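Simulation Fault Analyst – Manipulation Safety
Kudance, fixed term, with possible extension

Kudance tests control software for two-finger grippers used in household and light assembly work. In September a release candidate of our Plemoma controller failed its collision review. The stop command was issued late when the gripper approached large surfaces at a shallow angle. The release was withdrawn and the fault is still open. We are hiring one analyst to work on it full time.

The review covered 2566 simulated runs. Of these, 2466 passed. The remaining runs are the starting point for the job, and 39 of them have no agreed cause.
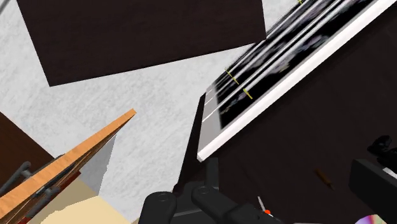 The fault has been reproduced only in furnished environments. Our bare test cell does not trigger it, even at full speed. The leading theory is that the distance estimate degrades when dark parts meet dark surroundings, as with a black gripper pointed toward a black cabinet, but a timing error in the planner has not been ruled out. You will be expected to test both explanations and to report a negative result as readily as a positive one.

Duties
Replay failed runs and label the first bad control step.
Build reduced test cases for the planner team.
Maintain the fault log in Otard, our internal tracker.
Write the safety note required before the controller goes back to hardware.

Requirements
At least 3 years of work in robot simulation, test engineering or a related field.
Good Python and readable C++.
Experience with contact models and collision checking.
Clear technical writing – the safety note is read by people outside engineering.

The position reports to the Zeleke test group. Remote work is possible except during hardware trials.

To apply, send a resume and a short account of a fault you traced, including any wrong turns. Do not include code owned by a past employer.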